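Shop > Arena & Rink > Seating

Search all products Go

Trirkham Novum Folding Arena Seat

If your town has finally said yes to a new rink, well, congratulations, and let's talk about where everybody is going to sit! The Novum folds up quietly, bolts down with 2 anchors, and comes in rows of up to 44, with a padded back your hockey parents will thank you for (mine did).

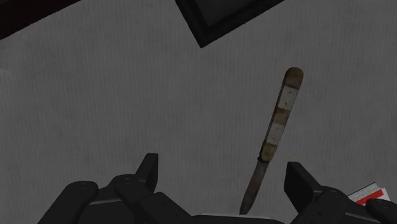 TRUDDALE, November. Orders for halls of up to 4,000 seats are open now, so ask for Rosalinda Navarro.

96 shares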